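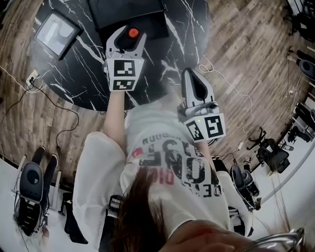 Automation at Rusley: your questions, answered

Last updated 2/17/23

We get a lot of questions at the front desk, in the break room and in the suggestion inbox, so we put the most common ones on one page. If yours is missing, send it to Consolacion Galang in Training and she'll add it.

What is the Nonora project, in plain words?

Nonora is our program for teaching robot arms to do small handling jobs: picking things up, pressing, turning, setting down. People do the job first with a pair of hand-held grippers, and those recordings are what the arms learn from. The skill in the system comes from people who work here, and we think that's the most exciting part of the whole thing!

Do I have to know anything about robots?

No. If you can use kitchen tongs you have a good start. Most new people spend the first morning just opening and closing the fingers and picking up whatever is on the table, and by lunch they're racing each other (please don't race each other on recorded takes).

Which jobs are being automated first?

Kit packing and the button checks on the Tanguy line. Those were the two that came up most in the July survey, mainly from people with sore wrists. Sorting returns is next on the list, but there's no start date yet.

Will I lose my job?

Nobody on kit packing or the Tanguy line is being let go because of Nonora. Eluned Dafis, our site manager, has put that in writing, and the letter is on the HR page. Jobs will change, though, and it would be silly to pretend they won't. There will be less repetitive packing and more recording, checking and setting up. Some people will love that and some will miss the old rhythm, so talk to your lead early if you have doubts.

How long is a recording session?

30 minutes, then a break away from the table. You can do up to four sessions in a shift. If your hands get tired before the time is up, stop. A tired take is no use to anyone.

Why do the grippers have black-and-white squares on them?

The squares let the software work out where each gripper is and which way it's pointing. Keep your sleeves and fingers off them as much as you can, and don't put stickers or tape near them. Wipe them with a dry cloth only.

I'm left-handed. Is that a problem?

Not at all - we want you! The arms learn better from lots of different hands and habits. Maxence Coste is left-handed and recorded more than 1000 of our takes.

What happens if I drop something or make a mistake?

Say "drop" out loud, finish the movement if you can, and mark the take on your sheet. Don't delete it. Dropped takes are kept in their own folder, and the software team asks for them all the time.

Is this used to measure how fast I work?

No. Takes are filed by number, without names, and team leads can't see them. Session times go to payroll so you get the training rate, and that's it.

Do I get paid extra?

Yes, recording hours are paid at the training rate, including the breaks.

Can I move into this full time?

We hope so. Centon, the checking team, has 23 people now and most of them came from the packing floor. Jasper Timmermans started there as a packer and now runs the evening group. Openings go on the board by the stairs before they go anywhere else.

Can I come and watch before I sign up?

Please do! Ask Anatole Baudry for a visitor slot. Stay clear of the cables on the floor, and keep your voice down while a take is running.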